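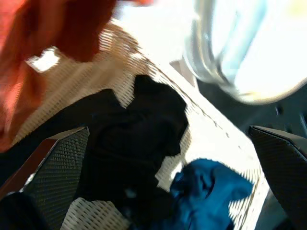
*Clothes in the white mesh basket.*

**Friday, morning, Clonham flat**

Today I continued with the tidying work for the Valside room plan. The purpose is still the same: to find out which container is good for which kind of thing, so that the room can be put in order in 20 minutes by one person.

I began with the clothes. The mesh basket is light to carry and I can see through the wall what is inside, but everything becomes one heap. The black garment takes all the attention and the small dark things go under it. I took the pieces out one by one, shook them and made two piles, dark and coloured. The orange-red piece is bigger than I remembered and needs to be folded in four before it goes anywhere.

Note for washing: keep the blue with the dark pile the first time. I do not trust the dye yet.

**Soft things**

The leopard print stays for the moment. I wanted to move it to the cupboard, but Kedir Demissie asked me to leave the patterned fabrics until he has written his list, and I agreed. The dark woven piece was the difficult one. It is thick, it does not fold, and it takes the space of 5 shirts. I tried it flat and then on its side. On its side is better, although it falls when the neighbour piece is removed.

I also brushed it with the stiff brush from Ratanaporn. The weave holds dust very strongly. Next time brush first and sort after, I did it in the wrong order and had to wipe again.
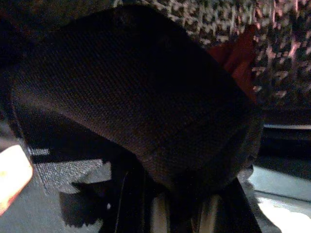 ## Floor and chair

After the fabrics I went to the floor. My rule from February is that glass does not stay on the floor during tidying. The brown bottle by the wicker chair was lying on its side, so it goes on the list as item 7. Bottles should have their own box, standing, with the cap checked before.

The chair itself is good but it collects crumbs between the strands. A dry paintbrush works better than a cloth. Do not use water, the last chair took 2 days to dry and smelled.

The speckled floor hides small things very well when the sun is on it. I swept against the light, from the chair towards the door, and this way I found a button and a hair clip.

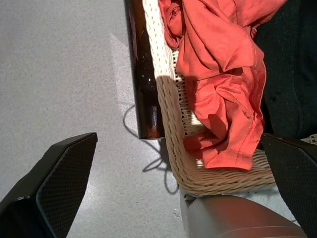 ## Woven basket

The cream basket has low sides, so it is not for clothes. I want to use it for small things which are needed every day. Advantages are that the hand goes in easily and nothing is lost at the bottom. The disadvantage is the weave: thin things can catch in it, and I think it needs a liner. I have asked Orico for the price of a cotton one.

Still open: where the basket should live. I would put it low, near the door. It must be emptied every week, otherwise it will become a second heap.

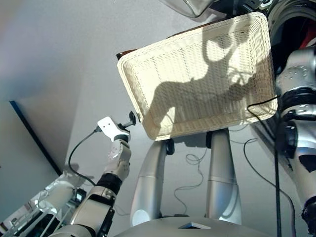
Saodah Hartono read this at lunch and thinks a liner is a mistake. According to her, the dust falls through the weave and can be wiped from under the basket, but in a liner it stays with the things. She would leave it bare for a week and then look again. I accept this. The Orico question can wait.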